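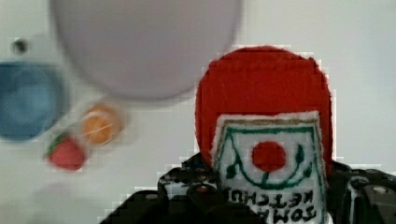
Skumitz Makerspace Robot Arm Club

Home Projects Build Log Meetups Links Contact

Ketchup, a strawberry, and two sets of fingers

2 Jun 2023

So I finally got both grippers on the same arm in the same week, which I've been promising to do since September! If you've been following along you know I've been going back and forth between the Gretetti (the cheap one, I love it, it squeaks) and the Findix, which the club bought with the leftover workshop money and which I had been a little scared to touch. Swapping them takes me five minutes now. The first time took most of an evening and one very stripped screw.

I wanted to test them on stuff that isn't a wooden cube. Everybody tests on wooden cubes and everything works on wooden cubes. My box of toy food has gotten pretty big, so out came the strawberry, the little orange fruit, the blue bowl, and my favorite, the plush ketchup packet with the fat red top and the tomato sewn on the label. It's a great test object and I will defend it. It's squishy, it's fuzzy, and it's wider up top than it is down at the label, so where you grab it makes a huge difference. Grab it low and you've got a nice flat panel to press on, with all that red puffing out above your fingers. Grab it high and the fingers sort of sink in and you have no idea what you're holding.

I did 80 grabs with each gripper, same arm speed, same starting spot for the toy (I put a pencil mark on the table and tried to be good about it). Out of the combined 160, the arm picked up and held on for 136 of them, and I was thrilled, because my last round with the old fingers was so bad I never posted it. The Findix did better on the plush, no question. It closes slower and it doesn't give up when the fabric squishes. The Gretetti decides it's done as soon as it feels any push back at all, so it'll pinch a bit of fuzz and then sail off with nothing. On the strawberry, though, I liked the Gretetti more! It's quick and it doesn't shove the thing across the table first.

The wrist camera was its own adventure. My picture comes through flipped left to right, so KETCHUP and TOMATO both read backwards on the label. I spent a silly amount of time nudging the arm left when I wanted right before I worked out what was going on. There's a mirror setting in the Konstantinidis controller menu, three screens deep, and I still haven't changed it because now I'm used to it and I'd have to relearn my thumbs.

The other thing is focus. Up close, the toy in the fingers looks nice, you can make out the fuzz along the edge of the label. Anything farther back turns to mush. The strawberry is a red blob with some green on it. Fine for holding, not so fine for deciding what to go get next. I ended up finding things with the overhead camera and only switching to the wrist view for the last little bit, and that felt a lot less like parking in fog.

I set the grip force to 945 on the controller's scale for the plush (no clue what the units are, the manual doesn't say) and a good bit lower for the hard toys. If you have the same controller, start low and creep up.

Next I want to try rubber pads on the Gretetti fingers, and maybe a bag of dried beans. If anyone in the club has a spare set of pads, leave a note in my cubby, please. I'll trade you a squeaky gripper spring for them.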